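Quilted jackets: storage gallery
Tamuno Garment Care Notes – set 7
Compiled by Constanza Urrutia. Updated March 26, 2026.

The subject of this set is a dark teal quilted jacket, handled on a bed. A bed gives enough width for both sleeves and keeps the shell off the floor. All three views show the same jacket on the same floral bedspread.

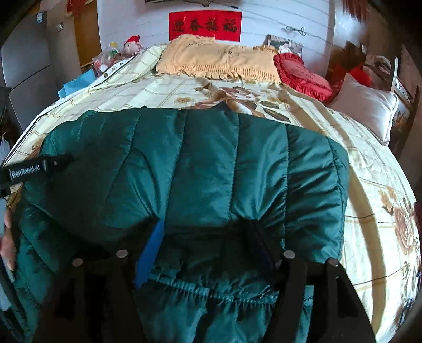
Spread across the bed. The stitched channels stand up in rounded ridges, and the seams gather where the fabric bunches.
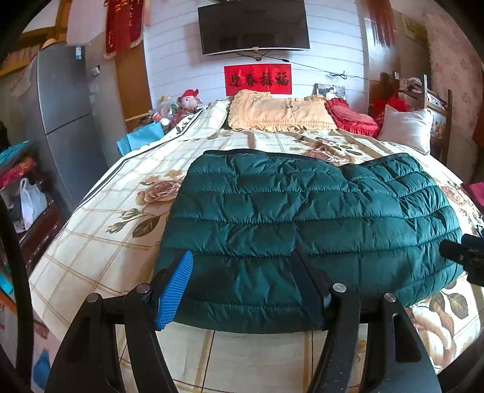

Folded flat across the middle of the bed. Soft creases run over the baffles. The near edge is pinched.

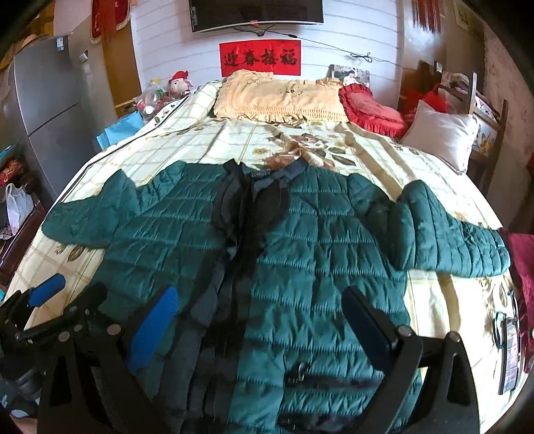 Face-up, both sleeves out to the sides, with the dark collar and front placket in view.

Folding sequence

Empty the pockets and close the zip. Lay the jacket face-up and smooth the front from the collar to the hem. Bring each sleeve in across the chest, keeping the cuffs inside the side seams. Fold the hem towards the collar once. A second fold is acceptable for shelf storage but leaves a thicker block, and the filling recovers more slowly afterwards.

Press air out with a flat hand, working along the channels. Pressing across them pushes the filling against the stitching – on older jackets this is where the thread goes first.

Storage

Cotton bag or open shelf. Vacuum bags are not recommended for periods over 20 days. Jackets put away in spring should be taken out once in August, shaken and refolded along different lines. Keep relative humidity below 70 per cent.

Label each bag with the garment type and the date of the last wash. Ibrahim Okonkwo's label template fits the Grevon bags as well as the older Skiston ones; print at full size.

Related sets
Set 6 – Knitwear, flat drying
Set 8 – Scarves and shawls
Corrections to Chiamaka Oyelaran, Jilville office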